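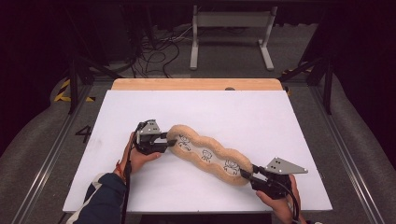 Moving the whole company to one cloud phone and chat system: has it paid off for anyone?
Last updated April 30, 2026
14 replies | 5 shares

dialtone_dan
We have 137 people in three offices and the owner wants everything (desk phones, chat, video, the call queue) moved to Tastik by November. The pitch is one bill and one login. I've sat through two demos and I still can't get a straight answer on what happens to calls when our internet drops. Has anyone done this at our size and been glad of it?

ferrule
We did it with Rarora. Chat and video are fine. The call queue is worse than what we had, and the reports are a joke. If your sales team lives on the phones, ask to run the queue for a full month before you sign anything.

mossbank22
I'll disagree with ferrule. We're on Rarora too and the queue works well once someone sits down and builds it properly. Most people leave it on the default setup and then complain.

ferrule
We paid their own people to set it up. If they can't get it right, who is it built for?

mossbank22
Fair enough, but then your gripe is with the install team. The product does what it says. Ours takes 1000 calls on a busy day and I rarely hear about it.

oldpatchpanel
"One bill" is the part I'd look at hardest. Ours came in lower for the first year, then the discount ended and the add-ons showed up. Call recording, extra. Keeping the recordings longer than 90 days, extra. Get the second-year price in writing.

As for the internet dropping, the usual answer is that calls forward to cell phones. Ask which ones, who pays for the minutes, and whether the caller ID still shows your main number.

dialtone_dan
The rep said "100 percent uptime" and when I asked for that in the contract he said he'd circle back. He has not circled back.

kettle_and_crimp
Read the service credits section. On ours, a whole afternoon offline got us a credit that wouldn't have covered lunch. It also doesn't count if the fault is at your end, and guess who decides whose end it's at.

We kept five plain old lines for the front desk, the alarm and the elevator. The vendor hated it. Keep yours.

mossbank22
The alarm and elevator lines I agree on. Keeping the front desk on copper in this day and age seems like paying twice.

kettle_and_crimp
Then we pay twice. People can still reach us.

ferrule
Also check how you get your numbers back out if you leave. Ours are tied up until the term ends, or so they tell us. I've asked to see the clause.

dialtone_dan
OK, I'm going to ask for a trial in the smallest office and hold off on the rest. The owner won't love it. Will post back if the rep ever answers.

Comments (3)

switchhook: Small office trial won't show you much. Try it in the one that complains the most.

greyfern: We left a big suite for separate tools and our bill went up, so it cuts both ways.

oldpatchpanel: Any word from the rep?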